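June, bench notes, sludge pump valve work

Carried over from the last entry: the Hedar diaphragm pump still loses prime on thick simulant. Strokes fine on water, strokes fine on the thin mix, then on the thick mix the suction side stops holding after a short run and the operator is pumping air. Same fault the Flovham crew reported on the dry vault toilets at the reserve. They had been adding water to the vault until it moved, which works but means carting water in and carting it out again as sludge.

Started at 7.40 am. Shed cold, simulant stiff. Brought the drum inside the heated bay and left it until morning tea before touching it. Viscosity is temperature dependent enough that yesterday's readings and today's can't sit in the same table unless both have a temperature beside them. Yesterday's don't. They are struck out in the log.

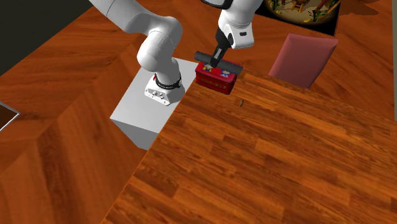
Image: C. Hoarau

Simulant is the Ruven recipe: kaolin, cellulose powder, brewer's yeast, a bit of salt, water to suit. Clémence Hoarau mixed it and has put the batch sheet in the front sleeve of the folder. Batch is lumpy near the bottom of the drum. Some of that is cellulose that never wetted out. Drill paddle doesn't reach the base, so use the long paddle next time and lift it as you go. I turned the drum end for end twice and it improved but there are still clots the size of a pea. Left them in. Real vault contents have worse.

Trash load for the thick mix: cotton rag strips, shredded wipes, a few pieces of plastic bag. Kept the strips shorter than the bore of the hose. We already know what happens with full-length rag and there's no need to pull the hose apart again to confirm it.

Test 1. Original flap valve, as supplied, no changes. Suction lift set at 2 m using the scaffold, measured from the surface of the drum to the centre of the inlet. Primed with the foot valve flooded. Lost prime at stroke 51. Opened the inlet housing. Rag strip across the seat on the hinge side, flap sitting proud by the thickness of the rag. Air track visible in the simulant around the same spot. No damage to the rubber. Seat clean once wiped.

Test 2. Same valve, strip removed, same drum, same lift. I expected it to run longer with part of the trash already out of the mix. It was shorter by a few strokes and failed in the same place. So the hinge side is the trap. When the flap opens it only opens properly at the free edge, and anything fibrous that wanders towards the hinge stays there and gets folded in.

Discussion at the bench about whether to rotate the valve so the hinge is at the top. Clémence thinks fibre will drop clear between strokes. I'm less sure, as the mix doesn't drop so much as sit. Cheap to try, so we did.

Test 3. Hinge at top. Held prime for noticeably longer. Did not record the final stroke count properly: the counter was knocked when the hose kicked and I don't trust the figure. Repeat needed. On opening there was fibre at the hinge again but less of it, and the flap was nearly flat. Seat had a thin smear of cellulose right around. Marking this one as indicative only.

Then the Bortolotti ball valve. Housing came with the wrong thread for our inlet, and the adaptor drops the bore by one size, a restriction we don't want in the suction line. Used it anyway for today so as not to lose the bench time. Ball is rubber over a heavier core and seats with a decent thump on water.

Test 4. Ball valve, thick mix, full trash load, same lift. Ran to 506 strokes and I stopped it there with prime still held. Arm was done and the receiving drum was nearly at the line. Opened the housing expecting the ball to be wrapped. It had one strip lying alongside it in the cage, not across the seat. Ball turns as it lifts, which seems to shed the fibre. Can't prove that from the outside. A clear housing would settle it, and there's an offcut of acrylic tube in the rack which might do if the wall is thick enough for the suction. Check before cutting.

Effort per stroke is up with the ball valve. Spring balance on the handle shows a higher peak at the start of each pull, then the same as before through the middle. Part of that will be the adaptor. Part is just lifting the ball. Operators at Flovham do this in gloves and overalls, often bent over a low hatch, so the peak matters more than it would on the bench. Readings are on the yellow sheet. Don't quote them until the adaptor is out of the line.

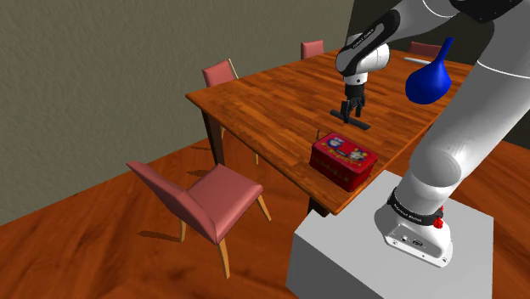

Leakage check after lunch. Pump left standing full with the handle at the bottom of its travel, outlet capped, dye in the water. Flap valve: dye back in the suction hose before I had finished writing the heading. Ball valve: a faint streak at the bottom of the hose after a quarter of an hour, nothing you'd call a leak in use. Diaphragm clamp ring dry on both. The weep at the outlet cam-lock is the old gasket and has nothing to do with the valve. Replaced.

Washdown. This is the part of the job that gets left out of the spec and then decides whether the thing is used. The flap housing comes apart with two wing nuts and can be hosed in place. The ball housing needs a strap wrench, and with a cold gloved hand it needs a strap wrench and some language. If the ball valve goes forward it needs a quarter-turn cap or a hinged gate. Drew one in the margin. Lug spacing is a guess, to be checked against the casting.

Also noted at washdown: a wipe had gone right through the ball valve and caught on the outlet bend. Not a valve fault. The bend is a tight-radius elbow that someone put in to clear the trolley frame. A long-radius bend would clear it too if the pump was mounted the other way around on the plate, and the plate already has holes for that.

Disposal as usual. Simulant to the settling tub, decant to the trade waste sump once clear, solids bagged. Yeast batch goes off quickly once it has been warm, so do not save it for next week even if it looks all right. Lid on the tub. The smell was in the office by mid-afternoon and comments were received.

For the field side: the reserve wants an answer before the school holidays on whether they can empty the vaults without adding water. Based on today I'd tell them probably, with the ball valve, at a lift no greater than we tested. Their deepest vault is deeper than our scaffold gives. I don't want to extrapolate on a fluid like this. Either we go to the mezzanine and run a longer drop, or the first emptying there is treated as the test and they bring the tanker as a fallback. Second option is more honest data and a worse day out.

Grit is the open question. Ruven mix has none. The reserve vaults have sand in them from boots and from whoever has been filling the pedestal for a laugh. Sand on a rubber ball against a metal seat could go either way. Add a measured dose of washed sand to the next batch, run the ball valve first while it's new, and photograph the seat before and after.

To do

Correct thread adaptor, full bore. Ask Bortolotti for the drawing before ordering.
Repeat test 3 with the counter taped down.
Repeat test 4 with the adaptor out, handle force recorded on every tenth stroke.
Acrylic tube: wall thickness, check against vacuum.
Long-radius outlet bend, pump turned on the plate.
Sand batch. Clémence to write the dose on the sheet this time, and the drum temperature.
New long paddle for the drill, the old one is bent.
Return the reserve's call. They ring after 3 pm when the crew is back.

Late addition, 4.20 pm. Pulled the original flap again and looked at it under the lamp. There's a slight set in the rubber along the hinge, a shallow curve that doesn't come out when it's pressed flat. It may have been like that from new or may be from storage in the crate with the lid bolted down on it. A spare is on the shelf, still in its bag. Fit that for the repeat and keep the curved one labelled, so the two can be compared on the same mix.

Recent entries
Hose couplings, cam-lock versus bayonet
Vault hatch seals, second fitting
Simulant batches: mixing order and standing time
Trolley frame, revised axle position
Vent pipe fly screens, corrosion check
Glove and overall sizes for the pump trials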